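**Ridex copay card and my deductible**

**mossyback80**
My plan says the Ridex copay card won't count toward my deductible starting in March. Foley Pharmacy ran it anyway and I paid $2. Do I still owe the full deductible?

**tern_lane**
Yes. The card pays the pharmacy, but your plan gives you no credit for it.

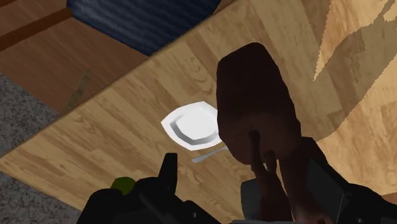

Ask for the accumulator policy in writing.

**dkp_2**
Disagree. Depends on the state. Mine counts it.

**tern_lane**
Not if the plan is self-funded. State rules don't reach those.

**mossyback80**
It's self-funded. I'll call Monday.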